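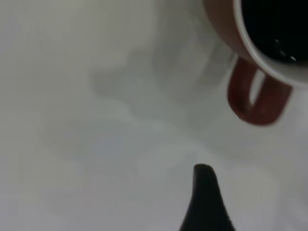 红褐色马克杯，白色杯沿，内盛深色饮品。

招募受试者：日间饮品摄入与夜间睡眠记录研究

发布日期：2019年2月6日
研究编号：HS-934
实施单位：Barkgate睡眠与作息研究室
项目负责人：Mei-kuen Hsieh

一、研究内容

本研究考察在职成年人日间含咖啡因饮品的摄入时间与当晚入睡潜伏期之间的关系。研究为观察性设计，不提供任何药物、补充剂或指定饮品，不要求受试者改变原有饮食和作息。计划招募172人，按班次类型（固定日班、轮班）分层，两层人数相等。每层额满后即停止该层招募，另一层继续。

二、入选条件

1. 年龄25至55周岁，签署知情同意书当日计算；
2. 每周工作不少于四天，且过去六个月内班次类型未变更；
3. 平均每日饮用咖啡、茶或其他含咖啡因饮品一份以上；
4. 能够独立阅读中文并每日填写电子日志；
5. 持有可安装Flundeo日志程序的手机。不具备条件者可申请纸质日志，须在筛选时提出。

三、排除条件

1. 已确诊睡眠呼吸暂停、不宁腿综合征或发作性睡病；
2. 目前服用镇静催眠类药物，或过去四周内曾服用；
3. 妊娠期或哺乳期；
4. 记录期内计划跨两个以上时区旅行；
5. 同住家庭成员已入组；
6. 对腕带材质有接触性皮炎史。

四、流程与时间安排

筛选：电话问卷，每人十五分钟。初步合格者预约到访。
到访一：签署知情同意书，测量身高、体重、血压，领取Arna腕式活动记录仪，由研究人员演示充电和佩戴方法。用时一个半小时。
记录期：连续四周。非惯用手全天佩戴记录仪，洗浴时可取下，取下及重新佩戴的时间须记入日志。每次饮用后登记饮品种类、容器容量和饮用时刻；早晨起床后填写睡眠条目，限当日中午前提交。逾期条目系统仍可接收，但计为迟报。
到访二：归还设备，填写结束问卷。用时四十分钟。

首批受试者于4月入组，各批次间隔两周。到访时段为工作日上午九时至晚间七时，轮班人员可另约周六上午。

五、补偿

完成全部流程者获补偿1000元，于到访二后5个工作日内以银行转账支付。中途退出者按已完成的记录周数折算，每周200元；完成到访二另计200元。迟报条目不扣减补偿。市内公共交通费用凭票据报销，出租车费用不予报销。

记录仪如有遗失，请在二十四小时内通知研究室。正常使用造成的损坏由研究室承担。

六、风险与数据处理

已知风险限于佩戴部位皮肤不适。出现红肿或破损时应立即取下设备并联系研究人员。本研究不提供诊断，受试者个人不会收到睡眠障碍方面的评估结论；血压测量值超出规定范围时，研究人员将当场书面告知。

日志及活动数据以编号存储，姓名与编号对照表由数据管理员Seung-woo Seok单独保管，研究结束两年后销毁。受试者可随时退出，无须说明理由，并可书面要求删除尚未进入汇总分析的数据。

七、报名方式

请致电或到Hsiao楼三层前台登记，留下姓名、联系电话、班次类型及方便接听的时段。前台不受理入选资格咨询，相关问题由招募协调员Yuk-lan Tsang在电话筛选时答复。登记后三个工作日内未接到来电的，请重新登记一次，并注明首次登记日期。

需要纸质日志或无障碍到访安排的，请在登记时注明，由Marilou Yap另行联系。

到访一请携带身份证件原件、本人名下银行卡及最近一个月的排班表。固定日班人员可不带排班表。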